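Deren Small Items List

README for version 3
Last edited 2020-01-02

What this is

The Deren Small Items List is a catalog of small, mostly cheap objects of the sort that end up in a kitchen drawer, a toy box or the bottom of a tool bag. It covers roughly 900 items. Each one has a row in a table with its name, group, main color, material, size and condition. There are also handling notes for items that roll, tangle, break or shed parts.

The list began as an inventory for the Deren storeroom and was only meant to tell people which shelf to look on. Other groups started asking for copies, so the columns were cleaned up and the shelf codes moved to a separate file. If you only want to know what the objects are, the main table is enough.

Files

items.csv – the main table, one row per item
groups.csv – group names and short definitions
shelves.csv – shelf and box codes for the Deren storeroom
changes.txt – edits since the first version, newest at the top

All files are plain text in UTF-8. The tables use commas, and any field that contains a comma is in double quotes. Line endings are the Unix kind. Some older spreadsheet programs will turn item codes with leading zeros into numbers, so import the code column as text.

Columns in items.csv

code
A short code, also written on the item or on its tag. Codes are never used twice. When an item is thrown out, its code stays in the table with the condition set to "gone".

name
The everyday name, in lower case. We write "flashlight" and leave out the maker unless two items can't be told apart any other way.

group
One of the names in groups.csv.

color
The color that covers most of the item. A white item with a small yellow end is entered as white, and the yellow goes under color2.

color2
A second color, if there is one that a person would mention when asking for the item. Often blank.

material
The main material as judged by hand and eye. No tests were done. Entries such as "plastic" and "metal" are deliberately broad.

length_mm
The longest straight measurement, taken with the item closed, capped or folded. Cords and straps are not included.

loose_parts
Yes or no. Caps, batteries, lids and keys all count. A strap that is tied on does not.

condition
Good, worn, damaged or gone.

note
Free text. Please read it before borrowing anything.

Groups

There are seven groups. An item belongs to one only, even where two would fit.

Tableware: forks, spoons, small cups, lids, napkin rings.
Writing and desk: pens, markers, erasers, rulers, clips.
Toys: animals, figures, vehicles, balls.
Building pieces: blocks, beams, connectors, plates with studs.
Hand tools: drivers, small wrenches, tape measures, clamps.
Lights and batteries: flashlights, key lights, spare cells, chargers.
Other: sponges, combs, paddles, bottle caps, and anything that didn't get a better home.

The Other group is too big. We know this. Brushes should probably be split out, and there is a note in changes.txt with a suggested wording. Until that is settled, search by name as well as by group.

Clamps cause the most confusion. A spring clamp that has an item code belongs in Hand tools. A spring clamp that is being used to hold bins or a board in place is equipment and isn't in the list at all, even when it looks the same as a listed one. Check for a tag.

Bins and mixed sets

Items are stored by group but they are nearly always used mixed. A mixed set goes into an open-topped gray metal bin, and a second bin can be put behind it to take what comes out. Spring clamps go over the two rims where the bins meet. They should bite on both rims, or the bins will creep apart on a smooth table and small things will drop into the gap.

The bins are scuffed. The floors have scratches and dusty patches and the shiny surface has worn through in places on the walls. Wear like this doesn't need to be reported. Sharp edges do.

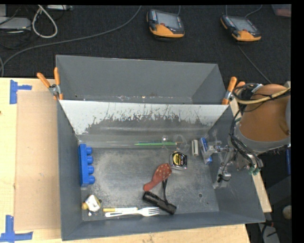
Small Items Storeroom, Deren Materials Group

When making up a mixed set, take items from several groups and include some that differ a lot in shape. A long building block with studs, a plastic fork, a flashlight with a wrist strap and a small toy give a useful spread. Five markers do not. Thin things such as forks and sticks tend to settle side by side along a wall, and pale ones are easy to miss when the bin is emptied. Run a hand along the edges before you call it clear.

Watch the straps. A wrist strap will hook around whatever is next to it, and a light item can come out with the flashlight and fall off halfway to the table. We leave the straps on because that is how the flashlights are normally kept. If your work needs them off, write this on the loan slip and tie them back on before return.

Check the holes too. Bins with a small round hole in the floor are fine for most of the list, but beads, loose cells and pen tips should go in a tray.

Where the items came from

Most were bought in ordinary stores or given by people clearing out desks and kitchens. A share of the building pieces came from Weltix when it closed its play corner, along with a crate of toys, many of them without their original boxes. The Vida boxes are a later addition and are mostly tableware and desk items. Rows from Vida have codes starting with V.

Nothing was made specially for the list. Items were not picked to match the contents of an average home, and the numbers in each group say more about what was offered to us than about what people own. Toys and building pieces are heavily represented. Glass, knives and anything with a liquid inside were left out from the beginning.

How the entries were made

One person filled in each row with the item in hand, and a second person checked it later against the tag. If the two disagreed about color or material, the broader word was used. This is why there are many entries for "gray" and few for "silver", and why "reddish brown" appears in the note column and never under color.

Lengths were taken with a steel ruler and rounded to the nearest millimeter. For soft items the figure is only a guide. Sponges change size as they dry, and we have stopped correcting them.

Condition was last gone over in full in February. Changes since then were entered when somebody noticed them on return.

Known problems

Several markers are listed with a cap and no longer have one. The loose_parts column is right for these, but the length may not be.

Some white items with printed markings have lost part of the print. The name column still uses the old wording in a few rows, such as "striped", and the stripes can be hard to find.

The plastic forks and spoons break often and are replaced with the nearest match. A replacement gets a new code. If you are comparing work done at different times, compare codes and not names.

Blue building blocks come in more than one shade. The table says "blue" for all of them. Anyone who needs the exact shade should come and look at the blocks together under the same light.

Batteries are not tracked. A flashlight marked "good" has a sound body and a working switch, with no promise about the charge.

Four rows have no length. These are chains and cords with no sensible straight measurement, and the blank is intended. Please don't fill it with a zero.

Borrowing

Loans are open to everyone in Deren and Gradier. Fill in a slip with the item codes and the return date. Whole bins can go out as made-up sets, with the code list taped to the outside wall. Please don't tape anything to the inside.

Return the items clean and in their boxes by group. If you have no time to sort them, return the bin as it is and tick "unsorted" on the slip. A bin that has been half sorted takes longer to put right than one that hasn't been touched.

Missing items should be written on the slip by code. There is no charge for small things. Larger hand tools and flashlights will be discussed case by case.

Using the table elsewhere

The table may be copied, cut down and added to. Keep the code column as it is and say which version you started from. If you add your own items, use a prefix other than V, and check groups.csv before making up a new group name. Gradier keeps its own copy with extra columns for weight and grip width. Those columns are not checked by us, and questions about them should go to the Gradier desk.

The shelf codes in shelves.csv mean nothing outside the Deren storeroom and can be deleted from any copy.

Corrections

Send corrections with the item code, the column, the present value and what you think it should be. One line per correction is plenty. Fixes are collected and added together, so the table you have may lag behind for a while. Check changes.txt first, as the same few markers get reported again and again.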